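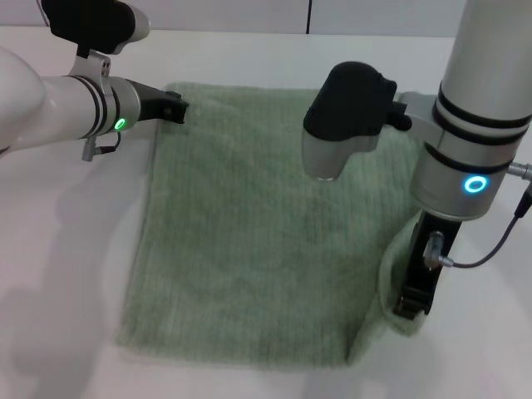 Nobuhle Ntuli ran the stringing room at the Wernen indoor tournament in October. Over the qualifying and main draws her team strung 876 rackets. The busiest day was the first day of the main draw, with 110. She normally works from a shop in Stoltham, where most of the rackets belong to club players and the deadlines are longer.

I asked her first what a player is paying for at a tournament, given that most of them could get a racket strung at home before they travel.

"Repeatability," she said. "A string bed loses tension from the moment it comes off the machine. If you string at home, travel for a day, and then play two days later, you have a different racket from the one you ordered. The player wants the same loss every time, and the way to get that is to string close to the match and have one person do all of that player's frames."

That last rule is fixed in her room. When a player checks in, the frames are assigned to one stringer and one machine, and they stay there until the player is out of the draw. The assignment goes into Obi, the booking software she has used for several seasons, along with the string pattern, the tension for mains and crosses, the knot positions, and the time the racket is needed on court.

"People assume the number on the machine is the tension in the racket," Ntuli said. "The number is the pull. What stays in the racket depends on the clamps, how fast you work, how long you let the head pull before you clamp, and the friction as you weave the crosses. Two good stringers with the same reference tension can be a couple of pounds apart on the finished bed. Each one is fine. You can't mix them."

She checks every machine with a calibrator before the first racket of the day and again after the lunch break. The readings are written on a sheet taped to the stand. If a machine has drifted by more than half a pound, she resets it and tests it three more times. In Wernen one machine had to come out of service on the second day. The pull was correct, but one of the base clamps was slipping by a small amount under load, and the calibrator doesn't show that.

"You see it in the string bed reading afterward. The frame came off low, the next frame came off low, and the pull was still good. So then you mark the string next to the clamp and watch the mark."

On the choice between one piece of string and two, she has no general preference. Some frames call for one or the other, and the manufacturer's instructions come first. For hybrids there is no choice, as the mains and crosses are different strings. With a single material she will use two pieces unless the player asks otherwise. It leaves four knots, and the crosses can be run from the head down to the throat on any pattern.

I asked about the requests that cause difficulty. She listed late changes of tension, usually on the morning of a match after a player has practiced in a colder hall than expected. The main hall in Wernen was kept at a steady temperature, but the practice courts were in a separate building and were several degrees cooler. Players who practiced there early felt the bed was stiff and asked to drop two or three pounds.

"I tell the coach where the reading was taken and let them decide. It's their racket. But I'll string one frame at the new tension and leave one at the old if there's time. Quite often they take both on court and use the old one."

Prestretching came up next. She does it by hand for natural gut when asked and will not do it for polyester unless the player signs for it. Her view is that polyester loses its elasticity early enough without help, and that a player who wants a deader response can get it from a different string.

The shop in Stoltham handled 1320 rackets last year, so the tournament is a large share of a year's work done in a short time. Ntuli said the pace changes less than people think. A frame takes her between 20 and 25 minutes in either place. At the tournament she works longer hours and has no one asking about grips.

She would like to see club players record more. Most customers can't say when their strings went in or at what tension. She puts a sticker in the throat with the date, string, and pull, and finds that many of them peel it off.

Her next event is at Drirkadby, on outdoor courts. She expects the average tension on the order sheets to be lower there and plans to take a second calibrator.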